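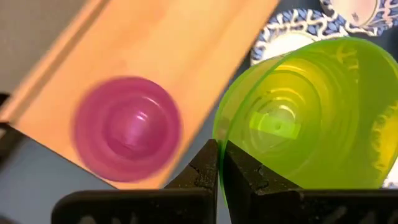 Teaching two robot arms to lay a table and clear it again has taken Tane Waaka's small software group at Siltolport the better part of a year, and on Monday they put the newest version of their planner, called Wotance, in front of visitors for the first time. It was a friendly sort of afternoon, with people drifting in from the other floors, and most of them stayed longer than they had meant to.

Wotance decides which arm should reach for which dish, and in what order, and it keeps changing its mind as the dishes move. Earlier versions made a full plan at the start and stuck to it, which worked nicely until a bowl slid a little or a cup rolled onto its side - and cups do love to roll onto their sides. The new one throws away only the part of the plan that no longer makes sense and keeps the rest.

"We used to stop everything and think again from the beginning," said Waaka, who leads the project. "You would stand there watching two arms hang in the air over a perfectly good bowl. My mother came to visit once and asked me if they were on their lunch break."

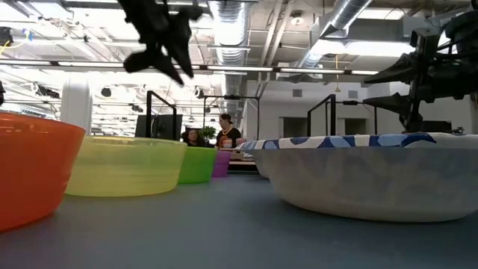 Bowls on the table and the arms above them at Siltolport.

The group has kept careful track of how things are going. Its log now holds 3561 attempts at picking up or moving a single dish, and 1654 of those were made since the replanning code went in over the winter. Waaka was happy to talk about the numbers but asked that they be read kindly, as a good many of the attempts were set up to be awkward on purpose, with dishes pushed close together or left leaning on one another.

Perception has been the slower half of the work, and the half that has cost the team the most evenings. A plate is a harder thing for software to find than you might suppose, being flat and low and much the same from every side, and for months the estimate of where its edge lay would wander a little between one moment and the next. The paper plates the group works with have a wide rim with a repeating blue pattern and a thin green ring where the rim meets the white center, and that ring has become a great help, giving the software a clean circle to fit before it goes looking for the outer edge. See-through plastic gives a different sort of trouble, and for that the group relies on a depth-filling tool named Nuvano, which makes a sensible guess at the shape of a cup wall when the sensors look straight through it.

The two halves speak to each other through a shared list of dishes, each with a position and a measure of how sure the software is about it. If the planner is offered two plates, it goes for the one it is surer of and lets the other wait for a better look. Waaka credits the idea to a long talk with colleagues on the Sepúlveda project, who sort parcels and had been through much the same headaches a couple of years earlier.
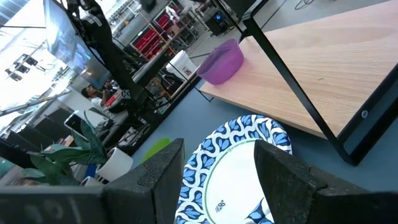
Collisions between the arms were the other big worry, and the one visitors asked about most. Wotance sets aside a slice of space for each arm and hands it over when the other has moved on, a bit like two cooks sharing a small kitchen. Dishes can sit at more than one height, too, and a purple bowl up on the wooden tabletop asks for a different approach from a plate lying on the flat surface lower down, so the planner works out the height first and only then picks a path. That ordering sounds like a small thing, but Waaka said it cleared up a whole family of odd little detours the arms had been making.

There is plenty left to do. Stacking is still switched off by default, and the group would like the planner to explain its choices in plain words on the operator's screen, where at present it prints a long column of codes that only three people in the building can read comfortably.

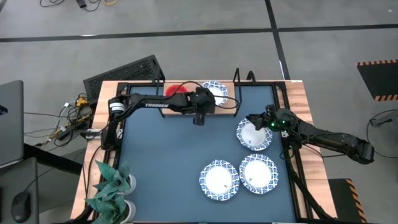
Paper plates laid out on the mat, with an arm at either side of the table.

Siltolport plans to share the replanning part of the code with three partner labs in December, along with the log and a short guide to setting it up. Anyone who missed the visit can look in on the next one, which starts at 3 in the afternoon on a day still to be settled - and Waaka says there will be more chairs this time.

27 shares
4 comments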